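오픈데이 시뮬레이션 데모 준비하는 법 (11월 행사 기준)

작년에 Curngate 오픈데이에서 로봇팔 데모 맡았던 사람이 급하게 정리함. 순서대로만 하면 됨. 설치는 끝났다고 가정.

1. 전날
노트북 말고 데스크탑으로. 전원 옵션에서 절전 끄기. 화면보호기도. Wudetti 씬 파일은 로컬에 복사해 둘 것, 행사장 와이파이 믿지 말기. 포트는 4000번 그대로 쓰면 되는데 방화벽 창 뜨면 허용 눌러야 함. 안 누르면 뷰어가 까만 화면.

2. 씬 고르기
방문객은 빈 작업대 띄워 놓으면 그냥 지나감. 방처럼 꾸며진 씬이 반응 훨씬 좋음. 그림, 화분, 테이블 위 물건 몇 개. 집을 물건은 컵이 제일 무난. 설명이 필요없음. 공 같은 건 큰 거 말고, 그리퍼 벌어지는 폭부터 확인하세요.

3. 잡기 동작 맞추기
컵은 테두리 쪽을 잡게 설정. 접근 높이 30 mm에서 시작해서 조금씩 내리기. 손가락 닫고 바로 올리지 말고 잠깐 멈춤 넣기. 멈춤 없이 올리면 컵이 기울 때가 있음. 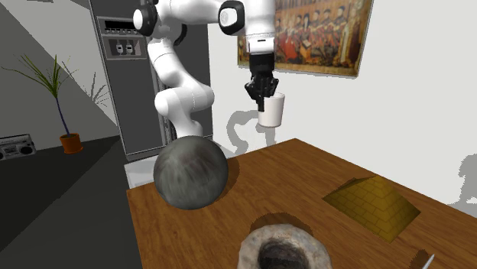

들어올린 다음에는 일시정지 한번. 여기서 시점 돌려가며 설명하면 됩니다. 관절이 어디서 꺽이는지, 그림자 켜고 끄면 뭐가 다른지. 어린이 팀은 "진짜예요?" 꼭 물어봄. 시뮬레이션이라고 처음부터 말해 두기. Mitali Mondal 님이 진행할 땐 방문객한테 다음 물건을 고르게 했는데 그게 제일 오래 붙어 있더라고요.

4. 방문객한테 조작 넘기기
속도 제한 30%로. 꼭. 리셋 키는 스티커 붙여 표시. 팔이 테이블에 박히면 리셋 누르고 그냥 웃으면서 다시. 한 사람 너무 길어지면 다음 분한테 넘기기, 줄 금방 밀림.

5. 마무리
로그 폴더 백업하고 종료. 작년엔 실행 기록이 312개 쌓여서 디스크 꽉 찰뻔 했음. 오후 시작 전에 한번 비우는게 좋음.

씬 파일 안 열리면 Signe Ekström 님한테 메일. 버전 문제일 가능성 큼. 실물 팔 쪽 예약은 Theerawat Wongsuwan 님 담당, 저한테 물어봐도 모름. 체크리스트 인쇄본은 나중에 올릴게요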